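Home | Products | Kitchen and Catering | Surfaces | Care Guides | Contact

Piltano Marbled Worktop Range

22 June 2020
By the Piltano Product Office

The Piltano range consists of marbled worktops for domestic kitchens, staff kitchens, parish halls and small catering premises. It is supplied by Berkodeo and replaces the earlier Huerta range, which remains available for repairs and matching pieces while stocks last. Customers extending an existing Huerta kitchen are advised to order a sample before committing to a mixed installation, as the veining of the two ranges differs in scale.

Each worktop is made to order. The standard depth is 600 mm, which suits most fitted base units. Deeper pieces for islands and serving counters can be quoted for on request, and customers should state at the time of enquiry whether one or both long edges will be on show. Cut-outs for sinks and hobs are made in the workshop from a template provided by the customer or the appointed fitter. Berkodeo does not accept responsibility for cut-outs made on site.

Finishes

The range is offered in two finishes. The polished finish reflects more light and shows the veining clearly. The honed finish is softer in appearance and is generally preferred where the worktop will be in use for much of the day. Both finishes are sealed before delivery. The pattern varies from piece to piece, and no two worktops will match exactly. Where a run is made up of more than one piece, the workshop will lay the pieces side by side before cutting and select the most suitable join. Customers who wish to approve the join in person may arrange to do so at the Imlow showroom.

Samples are sent free of charge, with a limit of 5 per household or organisation. A sample shows the finish and general colouring only and should not be taken as a guide to the pattern of the finished piece.

Daily care

Worktops should be wiped down after use with a soft cloth, warm water and a small amount of washing-up liquid, then dried with a clean cloth. Scouring pads, bleach and descaling products must not be used. Vinegar, lemon juice, wine and tomato should be wiped away promptly, as acids may dull the surface even where the seal is sound. Chopping boards should be used for all food preparation involving knives.
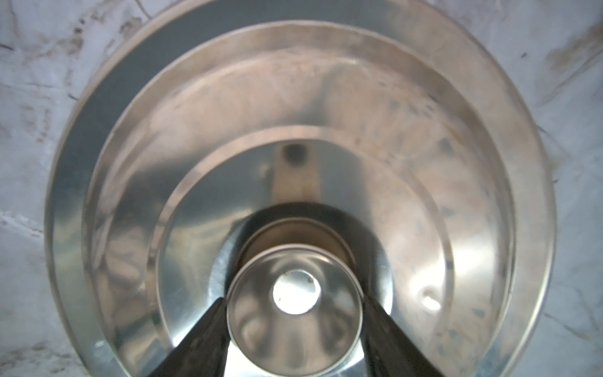
Hot pans must be placed on a trivet or heat-resistant mat. Metal equipment may be stood on the worktop when cold, but should be lifted when it is moved. Dragging a heavy item across the surface can leave fine scratches or a grey mark. Grey marks can usually be removed with the cleaning paste included in the care pack. Scratches on a honed worktop can in most cases be treated by the fitter. Scratches on a polished worktop may require a visit from the workshop.

Resealing is recommended once a year in the home and more often in catering premises. To test the seal, place a few drops of water on a clean, dry area. If the surface darkens beneath the water, the worktop should be resealed.

Delivery and fitting

Delivery normally takes place 7 weeks after the template has been received and approved. Orders approved during September may take longer owing to the yearly closure of the workshop for maintenance. Two able-bodied persons must be present to receive the goods, and access must be clear from the kerb to the room in which the worktop is to be fitted. Berkodeo does not remove old worktops or disconnect appliances.

Base units must be level and fully fixed before fitting begins. Any unit that moves under hand pressure should be made secure beforehand.

Guarantee

Piltano worktops are guaranteed against faults in manufacture for 5 years from the date of delivery. The guarantee does not cover staining, heat damage, impact or the effects of unsuitable cleaning products. Claims should be made in writing to the Imlow showroom, quoting the order number printed on the delivery note.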